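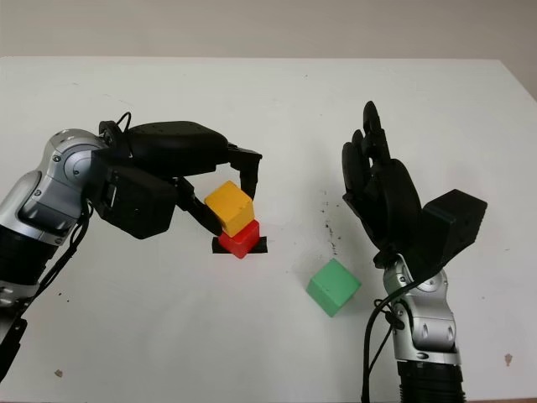 Vernolero opened the discussion under our first release by writing that stacking blocks is a long way from emptying a dishwasher, and that a dataset with "chores" in its name ought to have some chores in it. The complaint was fair, and this README has been rewritten to say more clearly what the data covers.

Sillumport Chores: block tasks

Status: second release, September
Episodes: 3,064
Tasks: 5
Setting: one white tabletop, two arms, coloured cubes

What it is for

We want to know how close machines are to doing ordinary jobs in a kitchen, a laundry room or a packing bay. Most of those jobs come down to picking a thing up, turning it the right way and putting it down on or in something else. The block tasks test that much and no more. A policy that can't set one cube on another should not be trusted with a stack of plates.

Nothing in this release involves cloth, liquid, food or anything breakable.

Tasks

stack_two: place one cube on top of another
stack_on_mark: the same, with the lower cube on a black mark
move_aside: clear a cube away from the working area
hand_over: pass a cube from one arm to the other
sort_colour: group cubes by colour

Contents of an episode

Video from every camera in use, joint positions for both arms, gripper commands, a task name and a result. Head and wrist views are stored separately and share one clock. Some episodes have no wrist view for one arm; check the index before you load them in bulk.

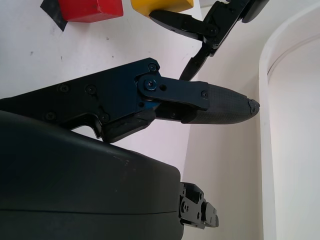

The wrist views are harder to use than the head view. The hardware fills a good part of the picture and the cubes are often only partly in it. We have left these views uncropped. Gorard, our baseline, reads all the cameras together and does noticeably worse on stack_on_mark when the wrist views are removed.

Results so far

Gorard finishes about 80 per cent of stack_two attempts and far fewer hand_over attempts. Quan, the smaller model, is faster but lets go too early when the lower cube is turned at an angle. Neither has been tried outside our own room. We would not read these results as a sign that either model is ready for housework or for a packing line.

Known problems

Small specks and stains on the tabletop appear in many episodes. A model may learn to use them as landmarks.
The lighting hardly varies.
Result labels were given by one person per episode. A cube left overhanging may be marked as a success in one episode and a failure in the next.
In 3 episodes the clock drifts. They are listed in drift.txt and left out of the default split.

Next

A tableware set is being recorded now, with cups and plates in place of cubes. It will have its own card. Please send label corrections through the issue tracker, with the episode number in the title.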